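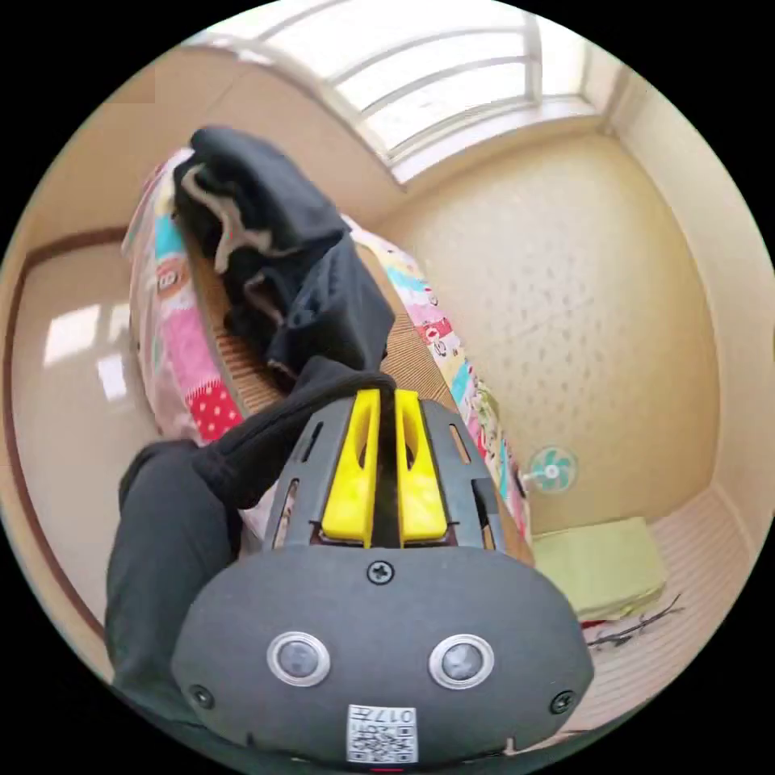 Avine, February

Still folding! I promised an update on the laundry project, so grab a coffee. For anyone new, I've been picking up black clothes with a pair of yellow fingers so that a learning system can someday work out how to do it without me. We call the model Xaba (Moushumi's name for it, don't ask me how to say it).

The count as of this morning is 920 good examples out of 1399 tries. The rest got tossed, mostly for dumb stuff. I squeezed too early, or I pinched two layers when I wanted one, or I stopped in the middle to scratch my nose. Hollis Whitfield goes through every single one at night and sends me a list with little notes like "46, what were you doing?" Fair question, Hollis.

Black is the hard part. A fold in a black sweater hardly shows up next to the rest of the sweater, so I've had to slow way down and come in from the edge. Moushumi Mridha wants more starts where the thing is just a heap, no neat corners to grab, and she wants the bed covers left as busy as they are. My tidy side hates this. I spent over 3 hours on heaps alone and my wrist was toast!
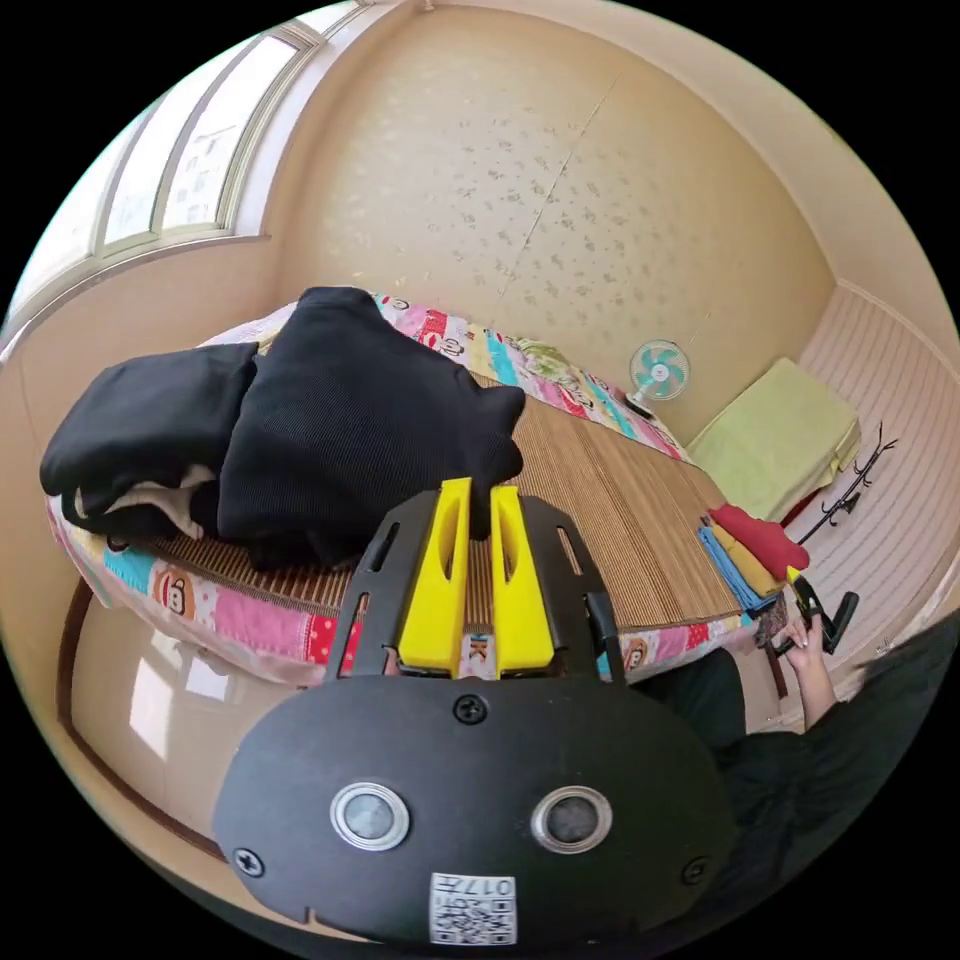 Black knitwear on the sleeping mat, one fold in the fingers.

The other thing I'm learning is to mess up on purpose, sort of. If I miss a grab I'm supposed to keep going and fix it, and that whole try counts as one example. I used to quit and start over, and Moushumi says those fixes were the stuff she wanted most. Wish I'd asked back in the first batch.

Next up is towels, then socks if Hollis gets his way (he has a whole theory about socks, I'll let him write that post). I also need to make a new sheet for logging the misses, the old one only has room for "dropped" and "other" and I've been putting everything under other.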